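Robot arms tie stitches at Stikum open day

11/08/2019

If you ever doubted that people will stand in line to watch someone sew, you should have been at the Stikum surgical robotics lab for its open day. The doors opened to 390 visitors, and the little viewing room next to the robot bench stayed packed right through the afternoon!

The big draw was the suturing demo, with two robot arms working on a practice tissue pad while the close-up view played on the wall screen.

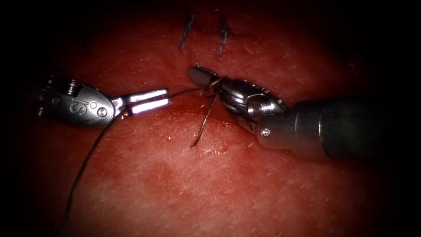 Tying a stitch with both instruments at the Stikum open day.

Brisa Quintero, who ran the demo, kept up a friendly commentary and took questions the whole time (yes, you can ask about the price, and no, she won't tell you). Kids from the Nestance after-school club got the front row and hardly blinked. What surprised many of us was how small the movements are - on a big screen they look grand, but the real thing happens in a space you could cover with a coin or two.

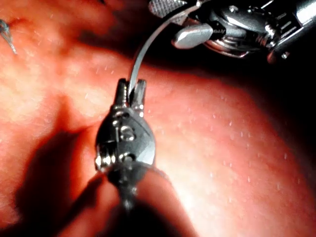 Cleiton Furtado said he had come for the free coffee and ended up staying for both demos, and that he would like to see the lab show how new operators are trained, mistakes and all. Good idea, and the team wrote it down.

Quintero was happy to talk about the slow parts too. Keeping a long thread out of the way takes patience, she explained, and so does judging how hard to pull when you are watching from a screen.

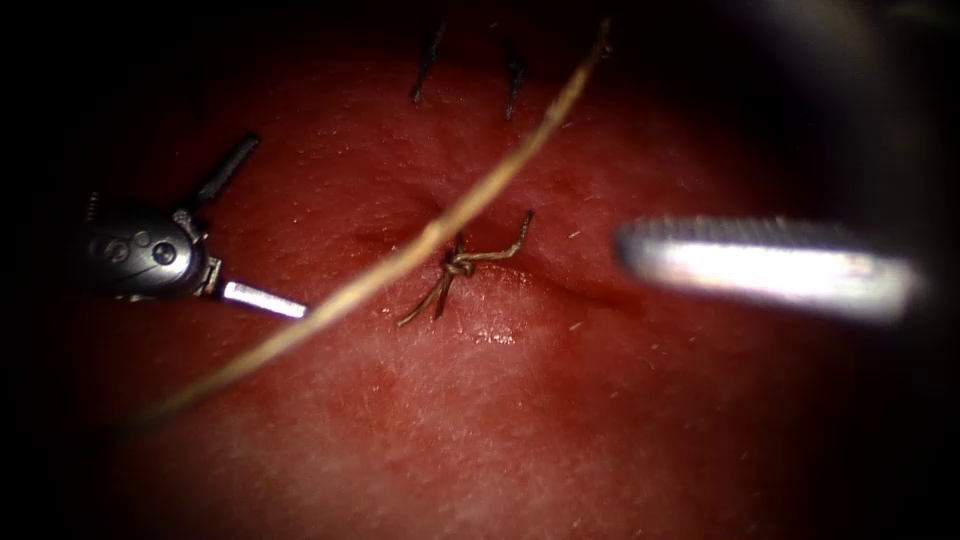

After the last demo, 133 people signed up for a turn at the practice controls in the Henriques building, far more than the lab had planned for. Extra sessions are being added in September, two hours each, and the sign-up sheet is at the Sakora front desk. Go if you can - it's great fun, even with shaky hands!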